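Trorkska adds two-arm bag handling to its example set

2019-07-24

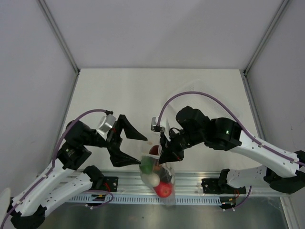

Bagged fruit as a training task

Trorkska has started a new round of recorded demonstrations in which two robot arms handle fruit in a clear plastic bag. The recordings will be used to train a control model for Zukham, the company's grocery packing project. Earlier rounds covered rigid items only, mostly boxes and jars.

The work is done at the Culach site on a white tabletop inside an enclosure. Two arms with parallel grippers are mounted at the front rail of the table, and each wrist carries a camera mount. In this task one gripper pinches the top of the bag while the other approaches with its fingers open.

Duygu Polat, who runs data collection for the project, said that bags were left out of the first release on purpose. "A jar has one shape. A bag has a different one every time you let go of it," she said. "We wanted the recording process to be stable before we took that on."

How a demonstration is recorded

An operator drives both arms by hand through a pair of leader arms, which the robot arms copy. Joint positions, gripper opening and video are stored against a common clock. A single demonstration runs from the moment the operator releases the pause pedal until both arms are back at their rest positions.

Operators work in sets of 25 demonstrations and then change over. Between attempts the bag is picked up, shaken once and put down again, so that the plastic does not settle into the same folds. The fruit is also changed between sets. Polat said the variation in weight matters more to the model than the variation in color, although both are logged.

Each demonstration is given one of 4 labels: complete, complete with regrasp, dropped, or aborted. Dropped attempts are kept. The team found in the jar rounds that a model trained only on clean runs had no useful response when a grip began to slip – it carried on with the motion as if the object were still held. Aborted attempts, where the operator stops for a reason unrelated to the bag, are removed.

Timing problems in the first week

The first sets had to be recorded again. Video from one wrist was reaching the recorder 17 milliseconds behind the joint data, which is small for a rigid object but enough to blur the point where the fingers close on thin plastic. The fault was traced to a buffer setting in the recording software. A check now runs at the start of every set, in which the operator closes both grippers and the software compares the camera and joint records.

Glare has been a second concern. Clear film can show bright patches under overhead lamps, and these shift as the bag moves. The team considered switching to printed bags and decided against it, given that clear ones are what the packing line will receive. Lamp brightness is instead changed from set to set within a fixed range.

Next steps

The target for this stage is 100 accepted demonstrations for each bag size. Training runs will begin once the first size is finished, and the results will decide how many of the remaining sizes are recorded in full. Polat said she expects the largest bags to need the most operator time – both arms have to share the load, and the pinch point has to be chosen before the lift starts.

The labels are checked by a second operator who has not seen the original run. Where the two disagree, the demonstration is set aside and reviewed at the end of the set.

Aquino, which supplies the leader arms, is preparing a lighter handle for the operator side. Operators had reported tired wrists near the end of longer sets, and their gripper closing times became less regular at the same point. The new handles are due at Culach before the second bag size is recorded. Demonstrations made with the old and new handles will be marked separately in the data.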